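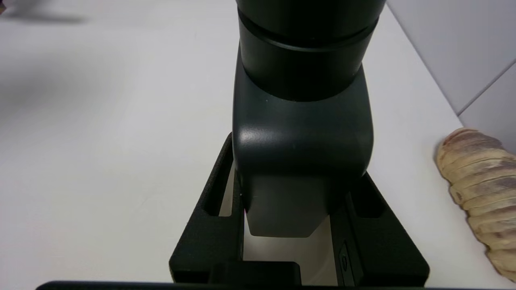
# Usinia village recipes, typed up

Print this page | E-mail this page

Hello! I'm Marit, and this is the folder where I've been typing up my neighbours' handwritten recipes before the paper gives out altogether. It started with one notebook that belonged to Zamfira Vasiliu's mother and it has rather run away with me since.

## What's in the folder

There are 80 recipes so far, each in its own plain text file. Most are cakes, pickles and soups, with a few oddities (a cough syrup, two kinds of furniture polish that were filed under puddings). The file `index.csv` lists the lot:

- `title` – whatever the writer called it, even if that's just "Nice one"
- `writer` – the person whose handwriting it is, where we know
- `book` – the notebook or tin it came out of
- `serves` – often blank, people didn't seem to bother
- `tried` – yes or no, meaning have I cooked it myself

I've tried 30 of them. The plum dumplings are wonderful and I'd start there. The liver loaf I wouldn't make again, sorry Oana!

## How I typed them

Spelling is left as I found it, so you'll see "tumeric" and "desicated" all over the place. Where I couldn't read a word I put `[?]`, and where I've guessed, the guess goes inside the brackets with the question mark. Please don't tidy these up unless you've seen the original page.

Measures were the hard bit. Zamfira's mother used a coffee cup for everything, and Zamfira still has the cup, so we filled it with water and weighed it: 60 grams. That figure is in `measures.txt` along with the others. The "small glass" in the Tranis notebook I still can't pin down, so those recipes stay as they are.

## Known problems

Seven files have no oven temperature at all, or only "hot". Signe Hauksdóttir thinks "hot" means bread-hot and she bakes far more than I do, but I haven't changed anything yet. There are also two honey cakes which might be the same cake copied out twice with the eggs left off.

## Using them

Cook from them, print them, pass them on. Please keep the writer's name on the recipe. The families were kind enough to lend me their books and it's the one thing they all asked for.

The next batch is from Alper Kocabaş, who has a biscuit tin of his aunt's cards, and I hope to get to it in September.

Print this page | E-mail this page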